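Last updated 15 Jun 2021

Speaker notes: Arranging a fruit plate for the table
Debora Fontana, 15 minutes plus questions

Start with the plate, before any fruit. Hold up the white one. Mention that I've used the same plate for most of the arrangements I've shown since May, and that it was the cheapest one at Presberg. Plain rim, no pattern. If the cloth has a print, the plate has to be quiet or the fruit gets lost between the two.

Put the plate down and leave it empty. People want to fill it right away. Ask them to lay everything out on the cloth first, next to the plate, in a loose pile. You can't choose from a bag. Turn each piece over and look for its good side. Most fruit has one.

Sorting. Go slowly here, this is where the Hesora group got stuck. Three passes:

First pass is size. Find the one or two largest pieces. A big orange is good, or a large round fruit with some speckling on the skin. These go down first and a little off center.

Second pass is color. Dark reds and near-blacks together, then tomato reds, then yellows and oranges. Don't alternate red and orange around the rim, it looks like a game board. Let the color drift from dark to light across the plate.

Third pass is condition. Wrinkled pieces can stay if they're sound. A dried-out dark fruit next to a shiny one makes both easier to see. Anything soft or leaking goes in the compost. If the plate is going to be eaten from, and not just looked at, be stricter.

Tomatoes. Someone will ask if they belong with fruit. My answer is yes for the table, no for the bowl you keep on the counter all week. Leave the stems on where there are any, even dried ones. Small cherry tomatoes go in last to fill gaps. Keep a few back - you always need one more than you think.

Show the building order now (about three minutes, do it live):
- large pieces, off center
- medium rounds leaning against them
- one upright piece, something oval, for height
- citrus on the light side
- cherry tomatoes in the gaps
- step back, take one piece away

The last step matters with a shallow plate. With a low rim, the outside pieces roll. Turn them so the stem end or the flattest side faces down. If they still roll, pull them in toward the middle. Don't use putty. I tried it once and it marked the fruit.

Cloth. I get asked about the deer print every time. It came from Yagi, it's the pink one, and they may still have it. The deer overlap each other in coral-orange, pale gray-blue and dark purple. When I plan the plate I look at which of those colors sits nearest. The dark purple next to red fruit works well. The coral-orange is harder, because the oranges disappear into it from a distance, so keep citrus away from that side if you can. Iron the cloth on the back.

Light. One window is enough. Put the darkest fruit where the light reaches it, otherwise it turns into a hole in the arrangement. Glossy skins pick up a highlight without any help. If they look dull, wipe them with a dry cloth. No oil.

How long it lasts: overnight in a cool room. After that, take it apart and use it. Citrus keeps, tomatoes go into a sauce.

Questions. Likely ones are washing (yes, and dry fully before sorting) and cost. For cost, say that I buy most of it from the end-of-day shelf at Jiro and that mixed sizes are fine. Handouts are on the side table, 12 copies, so ask people to share.
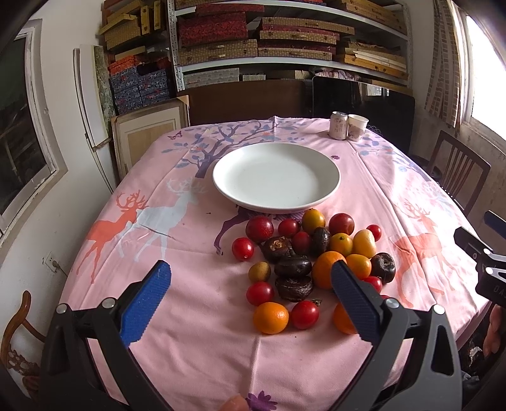

If there's time left, let two people come up and build one each with the same pieces. Give them four minutes. Ask the room which piece they'd take away, then take it away and look again. Collect the fruit before the break and fold the cloth with the print side in.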